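The acceptance speech at the Stornden Screen Awards is limited to 64 seconds. The limit is printed on page 2 of the nominee guidance, in the same type size as the parking instructions. At 64 seconds the microphone gain is reduced over a count of 4 and the orchestra begins the winner's theme at bar 11, where the brass comes in.

Ximena Retamal had written the guidance. She had also built the timing sheet, which sat on a music stand to the left of the stage manager's desk and listed every category, every nominee, and the walking distance from each seat to the steps. Supporting Actress was category four. The favorite, Bergeron, was in row two on the aisle. The outsider, Vundthorpe, was in row 11, behind a camera platform, and would have to go around it.

Retamal allowed Bergeron 11 seconds for the walk. She had not entered a value for Vundthorpe. The column was blank, and at the afternoon rehearsal on 8th August the stage manager had put his pen on the blank and looked at her.

"She won't need it," Retamal said.

"Put something in."

She wrote a dash.

The envelope was opened at the scheduled time. The presenter read the card once to himself, which was permitted, and then aloud. The name was Vundthorpe.

Camera 2 was already on Bergeron, as the sheet directed, and stayed on her while she applauded. Retamal pressed the talk key and asked for camera 4. The operator replied that camera 4 had the balcony. She asked for anything with row 11 in it. The platform was in the way of everything with row 11 in it.

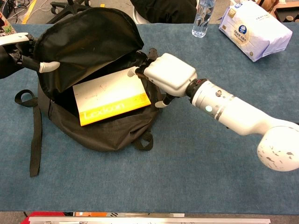
Vundthorpe reached the steps at last, with one shoe in her hand. The director cut to her there. Viewers at home had by then watched the losing nominee clap for a long time, and clips of it would be in circulation before the next break.

The clock was started when the winner touched the lectern. This was the rule, and Retamal had written that too.

Vundthorpe put the shoe down next to the statuette. She did not have a speech. She thanked the director, the crew at Cerkport, where the picture had been shot in December with the heating off, and a dialect coach whose first name she could not recall. She said she had been told by several people to sit back and enjoy the dinner. Then she stopped talking.

The clock ran. Retamal had a procedure for a winner who spoke too long. For a winner who stood at the lectern in silence with time remaining, the sheet gave no instruction.

"Do I play?" the conductor asked on the second channel.

"No."

"She's finished."

"She has the time," Retamal said. "It's hers until the mark."

In the house a few people started to clap and gave up. Vundthorpe looked along the rows in order, front to back, as though checking them against a list. When she got to her own empty seat behind the platform she laughed, and the lectern microphone picked it up clearly, with no distortion.

At the mark the gain came down over a count of 4. The brass entered at bar 11. Vundthorpe collected the statuette and the shoe and was led off on the wrong side, where no one was waiting for her with the press.

During the commercial break the stage manager turned to category five. Retamal took the pen from him and turned back a page. She crossed out the dash, and in its place she wrote the time the walk had taken, from the log. Then she went down the rest of the column and filled in every blank she could find.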